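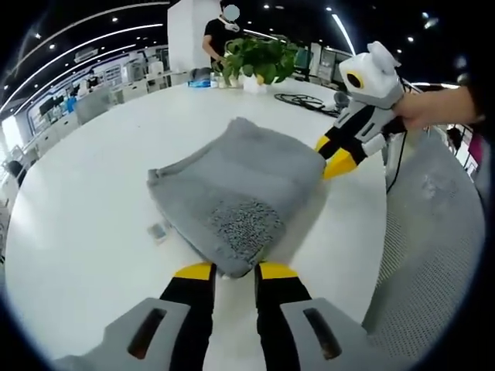
Caderno de bancada, domingo, dia de portas abertas

Escrevo isto ainda com as pernas a doer, mas se deixo para amanhã perco metade. Que dia bom! Abrimos às 10 e à porta já havia gente à espera, famílias sobretudo, e um grupo da Mujić que veio ver se o nosso método de recolha lhes serve para as linhas de dobragem deles. A Gunhild ficou com a mesa redonda branca e as toalhas, eu fui saltando entre a mesa e o computador, e a Mimoza Radulović tratou das perguntas difíceis (obrigada, Mimoza, aquela sobre a calibração ia-me deixar a gaguejar).

Começámos pela toalha cinzenta, a do costume. Demonstração a duas mãos: uma pinça manual em cada mão, pontas amarelas, pegar na borda de perto, levantar, dobrar, pousar. Explicado assim parece pouca coisa, e foi por isso que resolvemos deixar os visitantes experimentar logo a seguir. Ao fim de dois minutos já estavam todos a rir, porque a borda foge, apanham-se duas camadas quando se queria uma, e o canto que tinha ficado direito enrola-se outra vez. Um miúdo perguntou se o robô também fica irritado. Disse-lhe que não, que para isso estamos cá nós.

Tolerância da pega: continuo convencida de que o problema das camadas se resolve com o ângulo de entrada. Quem entrou quase rente ao tampo apanhou a camada de cima sozinha muito mais vezes do que quem entrou a pique. A senhora da Mujić (não apontei o nome, pedir à Gunhild) fez isto por instinto à primeira, passou anos a dobrar lençóis numa lavandaria industrial. Ficou connosco quase meia hora e deu-nos mais ideias do que a última reunião inteira. Gostava muito de a convidar para uma sessão a sério, com gravação de princípio a fim.

Contas do dia: 325 demonstrações gravadas, das quais 300 aproveitáveis depois da primeira passagem da Mimoza. Para um dia com gente que nunca tinha pegado numa pinça destas, acho uma taxa lindíssima. As outras 25 são quase todas gravações interrompidas a meio, alguém que parou para falar com o filho ou pousou a pinça na mesa antes do fim. Não apagar! Quero olhar para elas com calma, há ali umas recuperações de pega falhada que podem ser úteis.

Coisas que correram mal, para não me esquecer:

O suporte Dollex da pinça direita ganhou folga a meio da tarde. Apertei com a chave pequena e aguentou até fechar, mas precisa de cola de roscas. Ver se sobrou da encomenda do mês passado.

O cabo da direita puxa o pulso para baixo quando se trabalha sentado. Três pessoas queixaram-se do mesmo sem eu perguntar nada. Experimentar passá-lo por cima do ombro, com uma presilha.

Os reflexos no tampo branco ao fim da manhã. O rastreio perdeu-se 6 vezes seguidas na mesma posição da mesa. Rodei o lugar do operador um quarto de volta e passou. A Gunhild acha que é a luz da janela, eu apostava nas fitas de luz do teto. Testar as duas coisas em separado antes de discutirmos mais.

Ao princípio da tarde veio o pessoal da Skanitz e fizemos a demonstração completa, com a política treinada a correr ao vivo no braço da outra sala. Confesso que estava nervosa. A primeira dobra saiu torta, a segunda saiu bem, e à terceira a sala bateu palmas, coisa que nunca me tinha acontecido por causa de uma toalha! Perguntaram muito pela transferência entre tecidos. Fui franca: com algodão médio estamos confortáveis, com turco grosso assim-assim, com seda ainda nem tentámos. Eles têm amostras e ofereceram-se para mandar uma caixa.

Falou-se também do projeto Godmont e de quando entra a segunda mesa. Respondi dezembro, que é o que está no plano. Gunhild, se isto mudou, avisa-me antes de eu repetir a data a mais alguém.

Por fazer esta semana:
Mandar à Mujić o resumo do protocolo, versão curta.
Cola de roscas no suporte Dollex e verificar também o esquerdo.
Separar as 25 interrompidas numa pasta à parte, com nota do motivo.
Repetir o teste dos ângulos de entrada, só nós três, mesma toalha, mesma posição.
Lavar as toalhas todas. Passaram por muitas mãos e uma delas cheira a gomas de morango.

Nota da Mimoza, à margem: as pontas amarelas da pinça esquerda estão a ficar lisas, trocar antes do teste dos ângulos. Há um par novo na gaveta de baixo.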